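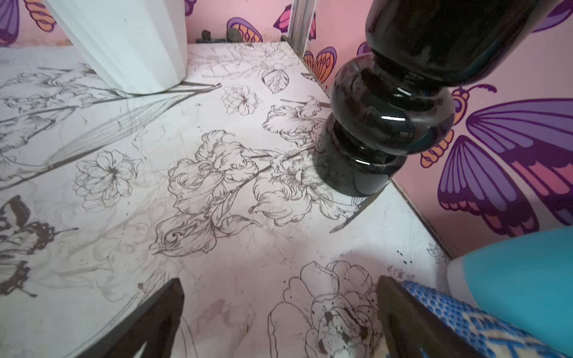
Photograph: Meinrad Wyss, December 15, 2019

Turned leg

A turned leg is a leg or upright support of a piece of furniture which has been shaped on a lathe. The piece of material rotates between two points while a cutting tool is held against it, and so every part that is shaped in this way is round in section. Turned legs are found on tables, chairs, stools, beds and cupboards, and the same forms are used for lamp bases, candlesticks and the posts of stairs.

Form

The outline of a turned leg is called its profile. Most profiles are made from a small number of elements which are repeated in different sizes. A bulb, or ball, is a full rounded swelling. A ring is a narrow raised band. A cove is a hollow curve and a fillet is a short flat step which separates two curves. In the type with stacked bulbs and rings, the swellings follow each other along the length with rings between them, and the leg often ends in a ring on which it stands.

Many legs keep a square block at the top, where the rails of the table are joined. Where there is no block, the leg is fixed with a round tenon or with a screw set into its end. Legs of the second kind can be taken off when the furniture is moved.

Legs can be set upright or at an angle. The angled position is known as splay. It is common on stools and on small side tables, and it gives a wider base on the floor than the seat or top would have by itself.

Making

The turner begins with a square length and first makes it round with a gouge. The positions of the rings are marked with a pencil against a pattern stick, which is a thin strip with the whole profile drawn on it. The deepest cuts are made first, and then the bulbs are rounded from the middle towards both sides. A set of four legs is difficult because the eye notices small differences between them. In the workshops of Noreddale the pattern sticks were kept for long periods, and the collection of the Tóth workshop contains 54 of them, the oldest with 11 rings marked on one side.

In factory production a copying lathe is used. The cutter is guided by a metal template. The Broneck works could make 300 legs in a day by this method, against 50 by the older way with several turners. Legs made on a copying lathe are very equal to each other, but the narrow corners beside the rings are usually less sharp than in hand work.

Finish

Turned legs may be oiled, waxed, stained, varnished or painted. Black is an old and frequent choice. A glossy black surface gives strong white reflections on each bulb and ring, and for this reason the profile can be read easily even when the colour itself is dark. The same gloss also shows scratches and dust, mainly in the hollows.

For painting, the leg is sanded while it still turns on the lathe. Several thin coats are preferred, as thick paint collects beside the rings and makes them look soft. At Clestska the painters hung the legs from a hook in the upper end so that no part was touched before it was dry.

Use in rooms

Until the time of cheap factory furniture, profiles with many rings belonged mostly to the dining room and the parlour. Later they went out of fashion and were replaced in many houses by straight or tapered legs. Old pieces were often given to bedrooms and children's rooms, where they are still met beside much newer decoration. A black turned leg may stand against a pink wall with butterfly decals, or together with a white surface covered in black line drawings of flowers. The flower pattern and the leg have the same two qualities, the dark colour and the rounded outline, although they come from different traditions.

Care

Dust is removed from the rings with a soft dry brush. A cloth is suitable for the bulbs but it does not reach into the coves. Water should be used sparingly on painted legs, and abrasive powders take away the gloss. A loose leg should be glued or tightened before the furniture is used again.

See also

Lathe
Baluster
Bobbin turning
Splayed leg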